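Minutes, Gillmont Supper Club, July

I'm taking notes again, so blame me for the spelling. Philomena Abubakari opened at 5 and we went straight to the harvest supper. We have 149 people signed up and the Setamow hall holds 200, so there's still room for cousins.
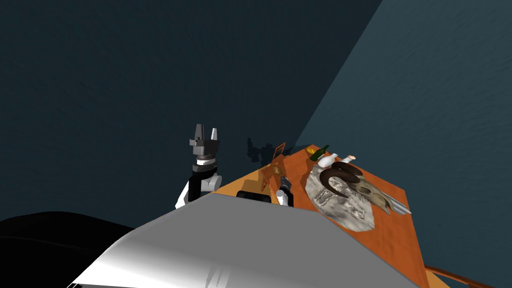 Who is cooking the main dish? Ghazala Naqvi is, with help from the Đặng family, and they want the kitchen from noon.

Tickets stay at 20 dollars. I argued for less and lost - fair enough.

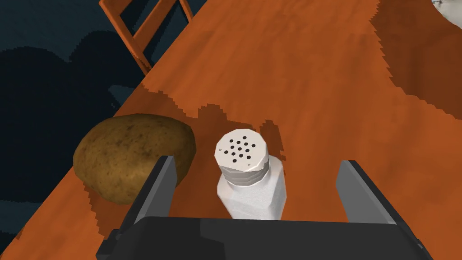 The soup took up most of the evening! Ghazala likes it thick, Philomena likes it thin, and I just want seconds. We settled on thick, with potato, and a salt shaker on every table (a plain white one with holes in the cap will do fine) so people can season their own.

Next up was bread. Philomena will ask the Briltard bakery for rolls
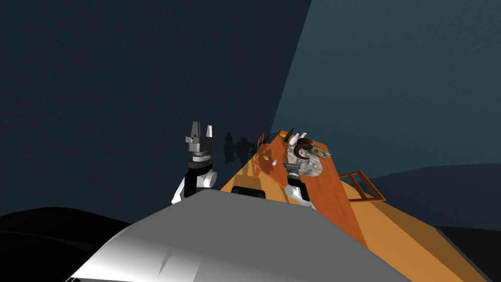 and if they can't do it, I'll bake. Butter is still undecided. We closed at 7.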